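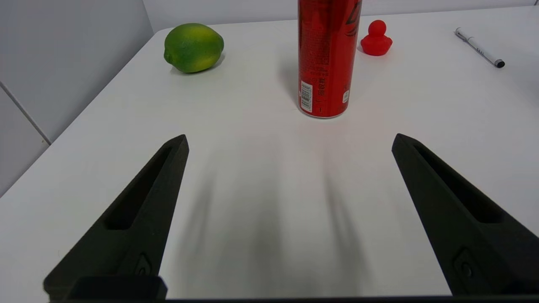

Procura-se gente para a garra

Olá! Sou a Liên Đào e ando a montar um braço robótico na oficina partilhada Olleck (o projeto chama-se Solik). A mesa de testes já tem lata, lima e patinho de borracha vermelho, faltam-me mãos! Procuro 2 pessoas que gostem de soldar ou de programar em Python, às terças ao fim do dia, até novembro. Não pago, mas as peças são por minha conta – e o café também.

Interessados: deixem nome e contacto na caixa 25, à entrada, ou falem com o Khang Tiêu.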